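Let pop stars be boring

I've been a Milan Kramer fan since he was playing the back room at the Javora for up to 100 people, so yes, I'm biased. But the gossip about his "secret messages" is getting silly! He wore grey on one album cover and suddenly there's a 500-comment thread about what the colour means.

Maybe he just likes grey? I own four grey jumpers and nobody's writing theories about me.
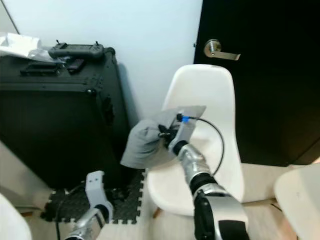 What I'd rather talk about

The songs! Handberg has the best chorus he's written, and Soledad Ledesma's harmonies on it are gorgeous (put your headphones on for the last minute). I'll be humming it until the October tour.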